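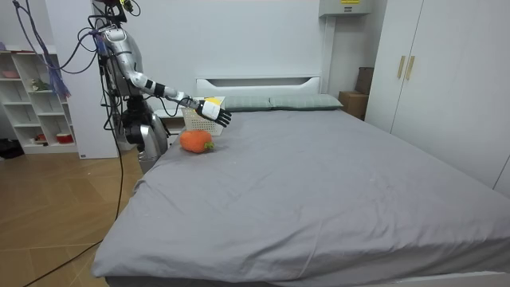 March 22, 2023 – Stasuvcombe, bedroom set

Up late, writing this before I forget the lot. Feet hurt. Tea gone cold twice.

All day on the bedroom rules. Yogesh wants the house sheet for Negi finished by the end of the week and at the moment it is a page of my scribbles and a page of his, and they don't agree. His are all about the robot. Mine are all about the people standing near the robot. Probably need both.

Started with the cables. I have gone on about cables before and will go on about them again. The blue and purple ones hang in loops by the shelves and the long black one goes off across the floor from the base, and the rule as written says "cables to be kept tidy". What does tidy mean? Pankaj says tidy is when he can't trip on it. I say tidy is when it has a marked path and people walk the other way round. Wrote it down like this in the end – floor cable runs to one side only, always the same side, no stepping over while the arms are powered. If you have to cross, you say so out loud and wait for an answer. Pankaj thought the saying out loud was daft. Then he did it all afternoon, so.

Next, the bed. Long argument. Yogesh's draft says the sheet should be pulled flat before each run so that every run starts the same. I don't want it flat. Nobody's bed is flat. If we iron the thing every time we'll have a robot that is very good at ironed beds. We settled on: sheet fitted and covering the corners, creases left as they fall, pillows back against the headboard side by side. Write down if anything else was changed. He wasn't happy but he signed it.

Soft toys. The orange carrot is now the offical first object for the bed, on its side, leaves towards the middle, in front of the white basket. I like the carrot. It can be squashed and dropped and no harm done. Rule is soft things first for any new task, hard things only after 3 clean runs in a row, and glass never on the bed set at all. Yogesh asked what counts as clean. Good question, took us until lunch. Clean = no one touched the stop, no one touched the object, nothing knocked that wasn't part of the task. If you reached in to help it along it isn't clean, even if you only helped a bit. I know who I'm thinking of and it's me.

Lunch was a cheese roll, eaten standing up. Rang Mum, she's fine, the boiler man came.

Afternoon was hands. The Clolteck sheet we were given as a starting point has 16 points on it and only one of them mentions where your own hands should be. One! So ours now has:

Never hand an object to the robot unless the task is a handover.
Place the object, step back, then call ready.
One person on the stop and that person does nothing else. No phone, no notes, no holding the clipboard for Pankaj.
Nobody sits or kneels on the bed with the arms live.
If the fingers are over the bed, leave the toy where it is, even if it's in the wrong place. Stop first, then fix it.

Last one came out of an old slip from July, when I leaned over to straighten something without thinking. Nothing happened. Still go a bit cold about it. I put the slip in the back of the folder so whoever comes after can read it.

Disagreed about the log too. Yogesh wants a line for every run. Katum have 200 runs down for this room and he'd have us writing a line each for all of them, fine, but then nobody writes anything worth reading, it's just ok ok ok down the page. I said a line each plus one proper sentence whenever someone felt uneasy, even if nothing went wrong. He's thinking about it. He does come round if you leave him alone.

Also need to add somthing on storage, boxes and the like. What can stay in the corner and what has to go out before a run. Haven't got a rule for it, only a feeling. Ask Pankaj.

To do tomorrow – type up the hands part, tape for the floor, print two copies big enough to read from the stop. Ring the dentist. Find my other glove.

Bed now.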